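Kadir Coşkun on sleeping well in a small inn 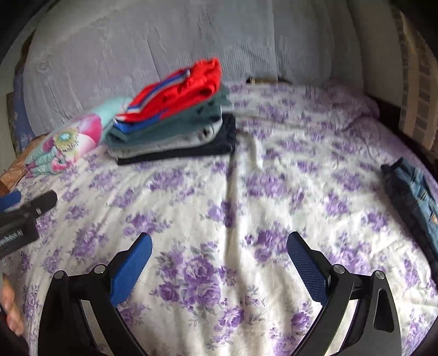
Kadir Coşkun has run the Oddale guesthouse for 11 years, and he still irons every pillowcase himself, usually before breakfast with the radio going. "My mother did it, and I suppose I never learned to skip it," he told me over a second pot of tea (he insisted on the second pot). March is his quiet month. "People come up from Stelberg worn out, poor things, and I tell them, go on, sleep till noon!"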